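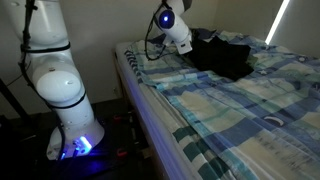

Home & Household

Home | Past Letters | Recipes | Mending | Write to Us

The Javska Letter, 3/16/26

Turning the beds over for spring

The snow has finally pulled back from the north side of the house, the gutters have been dripping since breakfast, and I have had the bedroom windows open for the first time in what feels like a year. Anybody who has read this letter for a while knows what comes next. I am going to talk about bedding again, at length, and I hope you've got your coffee.

When I was growing up in Eren the beds got turned over twice a year, spring and fall, and it took the whole day. My mother stripped everything down to the slats. The wool went out on the porch rail, the pillows went on the lawn chairs, and we kids were sent up and down the stairs with armloads of sheets until we were worn out and silly and somebody fell down in the pile (usually me). Then there was pea soup, and then we made all the beds up again with the light covers, and that first night under cotton after a winter under wool was so good I can still feel it. I don't do it quite so thoroughly. But I do it, and I look forward to it more than I look forward to most holidays!

I start with the pillows. Most of mine can go in the washer, in pairs so the drum stays balanced, on warm with a small amount of soap and a second rinse. Check the tag on yours first, please, and if the tag is long gone, go gently. The second rinse matters more than anything else you do. A pillow holds on to soap like you wouldn't believe, and soapy filling dries stiff and gets lumpy. Then low heat, a long time, and take them out now and then to beat them up a little and feel around in the middle for damp. If the middle feels cool, it isn't done. I have put a pillow away "almost dry" exactly once in my life and I'd rather not tell you about it.

Duvets are a bigger job. My old washer could not take one, and I spent a good many years pretending that it could, kneeling on the lid and so on. Now I take the heavy ones down to Nordin, the laundry behind the hardware store, where they have the great big front loaders. Kjell Westerberg runs the place and he will let you sit and read in the warm as long as you like. He told me last spring that people bring their down in much too late, in June, when they have already slept hot in it for weeks. So I've been trying to get mine in by March. The weather for drying isn't as good, but there is no line for the machines.
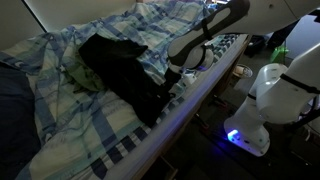
Covers are the easy part, and where I let myself have some fun. I keep a few for winter and a few for summer, and the change is as good as new paint in a bedroom. Wash them inside out with the buttons done up, or you will find every sock in the house living in the corners. Shake them hard before they go on the line. If you iron yours, I admire you. I smooth mine with my hands while they're a bit damp and call it finished, and by the second night nobody could tell the difference anyway.

As for getting the cover back on, I have had more mail about this than about the rhubarb. Shewit Gebretsadik wrote in with the rolling method, where you lay the cover out inside out, put the duvet on top, roll the whole business up like a jelly roll from the closed end, flip the open end around the roll, and unroll it. I tried it three times before I stopped ending up with a sort of sausage. Once it clicks it is very quick, and I've gone over to it for the big bed. For the small ones I still do what my mother did and climb halfway in with a corner in each hand.

Edvin Isaksson wanted to know about thread count, and whether he ought to hold out for the very high numbers. Well, Edvin, my favorite sheets are 200, plain cotton, and they have been on and off my bed for nearly 15 years. They were scratchy the first month and they have been lovely ever since. I think what you want is a sheet that feels a little crisp in the store and a weave you can't see daylight through when you hold it up. After that it's a matter of washing it often and not cooking it in the dryer. The very silky ones are nice to touch, I'll give them that, but I slide around on them and wake up with the whole thing down by my ankles.

A word on mattresses while everything is off. Vacuum it, slowly, with the upholstery attachment, and get down into the seam along the edge where the lint goes. Turn it head to foot if it's the kind that can be turned, and leave it bare for the afternoon with the window open. I used to make the bed right back up out of pure tidiness. These days I leave it be and go outside. If you have a spot to deal with, use cold water and a dab of plain dish soap on a cloth, blot it, blot it again with clean water, and set a fan on it. Soaking a mattress never helped anybody. 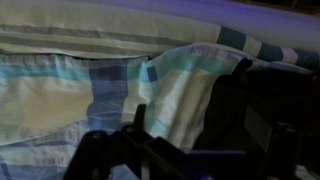
Pale fabric with soft gray stripes, folded under along one edge.

Now, storage. Wool blankets need to be clean before they're put away, even if they look clean to you, and they need to be bone dry. I fold mine loosely and change where the folds fall from one year to the next so they don't wear along the same crease. They go in old cotton pillowcases with a few cedar blocks, up on the closet shelf. I gave up the plastic bags with the vacuum nozzle after one winter. They save a world of room, but my down came out in September looking like a pancake and took days to forgive me. Sand the cedar a little if it has stopped smelling like anything.

Do write the size on the pillowcase, or pin a slip of paper to it. I say this every spring and every fall I am standing in the hall unfolding a twin blanket for a queen bed.

Hedvig Lie asked me to remind everybody that the animal shelter out on the Eren road takes worn towels and blankets, washed, with holes and all. They don't want pillows or anything with loose filling. Hedvig is there most mornings and will come out to the car if your arms are full. I've got two bags in the back seat already, including the orange blanket with the burnt corner that some of you may remember from the camping story.

The sheets that are too thin for even the shelter get torn up for rags at my house, and the good strips from along the sides, where nobody ever sleeps, get saved for mending. I patched an elbow with one just last week. There's a longer piece about turning old sheets sides-to-middle in last fall's letter, if you kept it, and if you didn't, drop me a note and I will send you a copy.

I meant to get to lavender water and to the argument my sister and I have been having about whether a top sheet is necessary (it is, and she knows it), but the pillows have just buzzed and I want to get them out on the porch while there's still sun. Next time, then. Tell me how your own beds are coming along.

Warmly,
Oda Nygård

Contact the Javska Letter | © 2026 Javska Letter. All rights reserved. | Back to top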